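# Two-arm table station: what belongs in next year's budget besides the arms?

Posted September 2, 2025 in Equipment and Purchasing

**Alun Prosser**

I do the equipment planning for a small group that works on table setting and clearing with robot arms. We run one station now. The plan is to buy a second one like it, and I have to turn in the request before the end of the year. The arms are the easy part, as I have a quote from Prundach and the price is the price. My trouble is with everything else.

Last time we did it badly. The request covered the arms, the grippers and the base plate, and then 13 smaller orders went through after that, each with its own paperwork. I would like to do it in one go this time, or close to it.

The station is two arms side by side on a base plate along the front, with light gray walls on the other three sides. The table surface is a gray marble pattern. Both arms have a parallel gripper. The tasks use normal kitchen and dining things: plates, a glass bowl, napkins, placemats, knives.

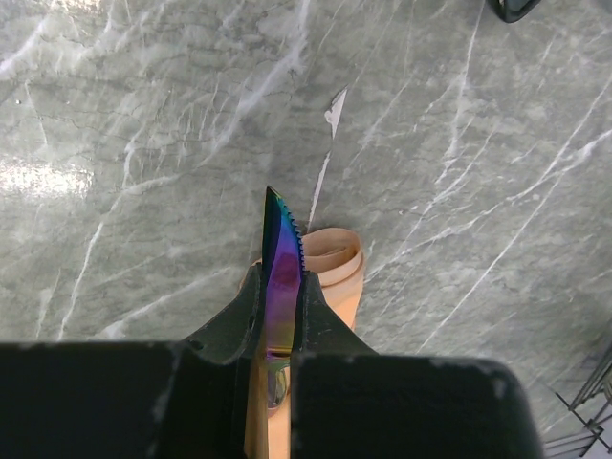 *Wrist view, knife with the multicolor blade. The peach strip is under and beside it.*

What I have so far:

- Two arms, two grippers, one base plate (quoted)
- Wrist cameras and one fixed camera
- Spare gripper fingers, quantity unknown
- Table surface, same as we have or different
- Cables
- Objects for the table

My questions are mostly about the last four. How many sets of fingers do people buy up front? Is it worth paying for a matte surface? Do you put the plates and bowls under equipment or under supplies? And is there a normal amount to hold back for things that break?

Full view of the station, for anyone who wants to comment on the layout:

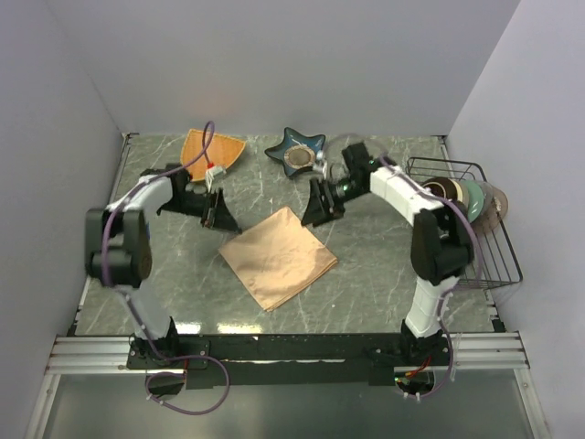
*Both arms over the table. Placemat at back left, plates in the wire basket on the right.*

I am not locked into the same layout for the second one, but I would need a good reason to change it. Our operators know it and the frame drawings are done.

---

**benchside_mo**

I have bought for four stations of this general size, so I'll go down your list.

**Fingers.** Buy two spare sets per arm at the start and reorder when you open the second one. Your wrist view shows some pale scuffing on the black parts already, and that by itself is nothing to worry about. What you want to watch is the tips. Flatware is thin and hard and it sits right on the table, so the tips touch the surface a lot, and once they round off you will see more missed picks on knives than on anything else. If you can get replaceable tips, get those and fewer full fingers. We log hours and look at the tips every 100. That is our interval and yours may need to be shorter.

**Surface.** I would pay for matte. There is a large white glare patch on the left of your close-up, and a smaller one along the top. You could try moving a light first, which costs you an afternoon. But if you are ordering a new top anyway, the difference in price is small next to the time people lose looking at washed-out footage. One thing to ask yourself is whether you want the second station to match the first. If the two have to be comparable, either keep the shiny top on both or replace both. Don't end up with one of each by accident. We did, and had to label everything by station from then on.

Also, a printed marble pattern shows scratches less than plain white, so if you like the pattern, ask for it in a matte finish. Odden does tops cut to size and quoted us $395 for one with the edges finished. Get your own quote, ours was for a different size than yours is likely to be.

**Cables.** Buy a full second set for each arm. A full set, with the ties and clips. Your purple cable on the left arm goes up over the forearm and arches across above the placemat before it goes into the gripper, and there is another loop hanging below the left base in front of the glass. I'm not saying either one is wrong, slack has to go somewhere. But I would price a cable guide for the forearm and something to hold that lower loop. A person walking past with a cart can catch it.

**Objects.** Supplies, every time. Equipment means asset tags where I work and I am not putting a tag on a napkin. Buy duplicates of whatever you use the most, on the same day, from the same store. Tableware lines get dropped and then your "same" plate is a slightly different green.

**Holdback.** We keep a fixed amount for repairs and it has never been the right amount. Look at what you spent after the first request went in. You have the receipts for all those small orders, so add them up and that is your starting number. It will be better than any percentage I could give you.

---

**Alun Prosser**

Thank you, that is useful. I added up the small orders and it came to more than the cameras did. Most of it was cables and mounts.

I had not thought about the match between stations. They do need to be comparable, so I am going to ask for two tops and write it up as one line. Does the new top need anything under it, or does it just sit on the frame?

---

**benchside_mo**

Ours is screwed from below into the rails. If your people drill it themselves, order one extra.

---

**gh_tabor**

just get the Gough kit, it comes with everything

---

**Lena at Rastau Street**

The Gough kit doesn't include a table or walls as far as I know, and he already has a quote for arms that match the ones he owns. Mixing two makes of arm means two sets of spares.

A few things to add to the long answer, which I mostly agree with.

Put shipping on its own line. Base plates are heavy and ours came by freight with a liftgate fee that was not in the quote. Ask the supplier to write it down.

Lead time matters as much as price if your year closes in December. Ask Prundach for a ship date before you send in the request. If the arms land after the year closes, some finance offices will push the whole thing into the next budget, and then the top and the cables sit in a closet with nothing to go on.

I'd disagree a little on fingers. If both grippers take the same fingers, then spares are shared across both stations, and you don't need two sets for each of four arms on day one. Start with four sets total. Check that left and right are the same part first. On ours they were not.

For the clear bowl, think about whether you need it in both stations. It is hard to make out behind the right gripper in your full view. If clear glass is part of the job, fine, and in that case spend on lighting before you spend on a better camera. We did it in the other order and bought lights anyway.

On the wire basket - cheap, buy 2. Same with anything on the right side where the elbow comes close to the plates. I would leave the layout as it is, but I'd measure the gap between that elbow and the basket and put the number on the drawing, so the second station gets built with the same one.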